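Health > Vaccines & Travel Shots

Posted February 27, 2023 by padilla_row

My son needs a yellow fever record for school. Will a copy of the clinic log do?

We moved to Durkley in December and I am trying to get our shot records in order before the school deadline. My son had his yellow fever shot at a walk-in travel clinic in Gudine before we left. The clinic has since closed that office. I have a printout from them that shows the date, the lot number 3515 and the name of the vaccine, but no stamp and no signature. The yellow card itself got lost in the move, along with a box of other papers.

The school says it wants "official proof" for every vaccine listed on his intake form. I put yellow fever on the form because I was listing everything he'd had. Now they are asking me for the card. I called the county line and sat on hold for 34 minutes, then was told to call the state, and the state told me to call the clinic.

Does he have to get the shot again? He had a sore arm and a low fever for two days last time and I would like to skip that if I can. We may also travel again next winter -- nothing booked yet -- so I guess I need the card sooner or later anyway.

Tags: immunization records, yellow fever, school entry, lost card

gudine_mom3

They have to give it to you if you ask. I lost mine and got a new one no problem. Just call them back and be firm.

plainsnurse

I worked in a travel clinic for several years and now do school health forms, so I can speak to both halves of this. There are two separate matters here and I think the school has mixed them together.

First, the school. Yellow fever is not a routine childhood vaccine in the United States and I have never seen it on a school entry list. What schools look for is the usual set: measles, mumps and rubella, polio, chickenpox, the tetanus and whooping cough series, hepatitis B, and whatever else your state adds. Ask the office for the written list of required vaccines. If yellow fever isn't on it, ask them to take it off his intake form or mark it as not required. Do this by email so you have the reply. Most likely a clerk saw a line with no paper behind it and sent you the standard letter.

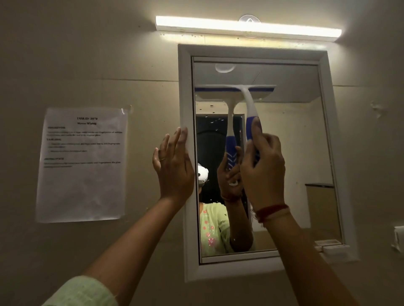 Second, the card. For travel, a printout won't be accepted at a border that asks for proof. You need the International Certificate of Vaccination or Prophylaxis, which is the yellow card, and the entry has to be signed and carry the stamp of an authorized clinic. A lost card can often be replaced without another dose, but whoever fills out the new one needs to see a good record of the first shot. The date and lot number on your printout are what they will want, so don't hand over your only copy.

When a clinic closes, the records still have to go somewhere. Look for a notice on the old office door or on the clinic's website, and check any letters they sent you. If it was part of a larger company, call the main office and ask for medical records. If it was a single doctor, the state medical board may be able to tell you who holds the charts. Also check the state immunization registry for the state where he got the shot. Travel vaccines don't always get entered there, but some clinics do it.

Once you have the record, call an authorized yellow fever clinic near Durkley and ask whether they reissue cards and what they charge. Some will and some won't, so try more than one. Don't let anybody repeat the dose only to make the paperwork easier until you've asked about this. For most people one dose is considered good for life. There are exceptions for certain medical conditions, and his doctor would know if any apply to him.

padilla_row

Thank you, that helps a lot. The school list came back this morning and yellow fever is not on it. They are still asking for his second chickenpox date -- I have that one. I'll start on the card next week. The clinic was part of a bigger group called Skivow, so I will try their records office first.

plainsnurse

Good. When you call Skivow, ask for the immunization record and also the chart note from that visit, and have the lot number in front of you. They'll probably want a signed release from a parent before they send anything.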